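4.2 Property sample and listing records

The listing records were drawn from Orberg, a regional booking site that covers hotels, guesthouses and serviced apartments in the coastal district of Plotavden. A property was kept if its page was open for booking in both collection rounds, the first in April and the second in October, and if it showed a nightly price, a written description and at least one guest rating. After removal of duplicate pages, most of which came from apartment owners who list the same unit under two headings, the sample held 774 properties. Properties run by the Hapeta chain were coded with a separate indicator, as their descriptions are written by a central office and share long passages of text.

Prices were collected for a standard double room, two adults, one night, with free cancellation where this was offered. Where only a nonrefundable rate was shown, the rate was kept and flagged. Local tax was added by hand for pages that displayed it separately. The price variable used in all models is the natural log of the resulting figure, averaged over the two rounds.

4.3 Coding of distance claims

Each description was split into sentences, and every sentence that placed the property in relation to a landmark was marked as a distance claim. Claims were then sorted by form. Exact claims give a length or a walking time. Loose claims use wording such as "close to" or "minutes from" with no figure attached. A claim that combined the two forms was coded as exact. Claims about the airport were coded apart from the rest, as they are nearly always exact and add little variation.

Landmark positions were taken from the district map. For beaches, the nearest public entrance was used - the waterline itself can be far from any path. Walking distance was measured along the street network, and the gap between the claimed and measured values was computed for exact claims only. Loose claims were scored by measured distance alone.

Two coders worked separately through a training set of 100 descriptions that were not part of the final sample. Disagreements were mostly over sentences that named a district and not a single point, such as "in the heart of Plirketti". The rule adopted was to count a district name as a landmark only if the district has a marked center on the map, a condition that Plirketti meets and its two neighbors do not.

4.4 Coding of in-room and on-site amenities

Amenity claims were taken from both the description and the checklist shown under it. The two sources often disagree. A property may praise its breakfast in the text and leave the breakfast box unchecked, or the reverse. Both were recorded, and a mismatch variable counts the items present in only one source.

The codebook lists 25 amenity items in four groups: sleeping and bath, food and drink, work and media, and shared facilities. Items that every hotel in the sample offers, such as towels, were dropped before analysis. Within food and drink, the codebook separates a stocked minibar, a kettle with supplies, and packaged snacks and bottled drinks set out for guests. The last of these proved the hardest to code from text, given that owners describe it as a "welcome tray", a "snack corner" or a "pantry" with no clear pattern. All such wording was assigned to a single item, and no attempt was made to judge the amount or the brand of goods provided. Whether the goods were free of charge was recorded only if the page said so directly.

Photographs on the listing pages were not coded. Earlier trials showed that many owners reuse pictures from other units, and the date of a photograph cannot be recovered from the page. The amenity variables therefore rest on written claims alone, and they should be read as measures of what is advertised.
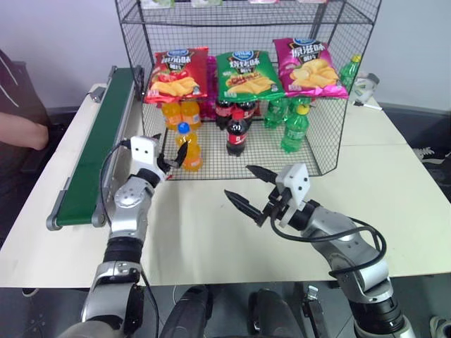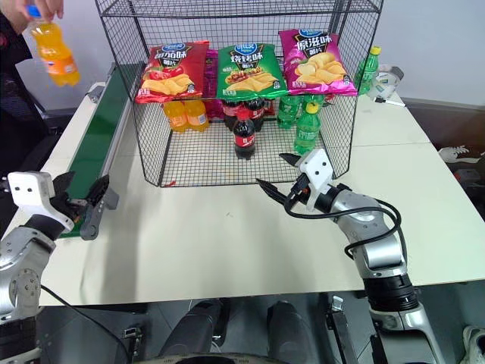
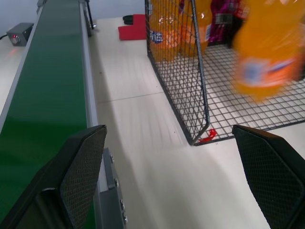

Figure 3. First and second images: bags of potato chips on a black wire mesh rack. Third image: green conveyor belt with gray side rail.

4.5 Model

Log price was regressed on the number of exact claims, the number of loose claims, measured distance to the nearest beach entrance, the four amenity group scores and the mismatch variable. Controls were star class, number of rooms, guest rating and the chain indicator. Standard errors were clustered by postal zone. Properties with more than 101 rooms were entered in a separate run, as room count is strongly skewed and the largest hotels have pricing systems that change the rate several times a day - the two rounds of collection cannot capture this. Results for the full sample are given in Section 5.1 and those for the separate run in Section 5.2.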